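The Waiting Room at Skostent

By the time the clock over the door said 2, Mingxuan Xue had read every notice in the waiting room twice, and the one about the lift three times, and she was no nearer to knowing whether she had got the job. They had asked her to wait, so she waited, with her good coat folded over her knees and her shoes pinching. 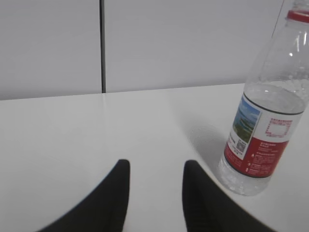
Her aunt, Yutong Du, had always held that you could judge a firm by what it gave you to drink. Lolura had once given her tea in a cup with a saucer, and she had stayed with them until she retired, and still spoke of that saucer with real tenderness. Skostent, it seemed, ran to water. The bottle stood by itself on the white table, red cap and all, with the pale grey wall behind it, and Mingxuan couldn't decide whether it was meant for her or for somebody much more important who would be along presently. She was very thirsty. She had come on the early train from Figueroa, 224 miles with a cheese roll and a window that wouldn't open, and she had talked about drainage for most of an hour since.
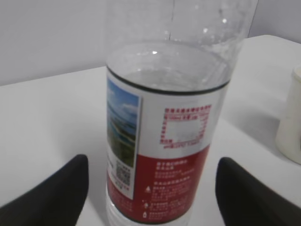 She thought she might telephone her aunt – but then her aunt would want to know about the saucer, and there was no saucer, and it would all take a good deal of explaining. So she sat, and thought about the flat she would rent if they said yes (900 a month, which was wicked, but it had a balcony), and about the long ride home if they didn't.

It was 10 minutes more before the door opened and a young man put his head round it.

"Oh, you haven't had your water," he said, quite upset. "Do bring it through with you. They're just finding another chair."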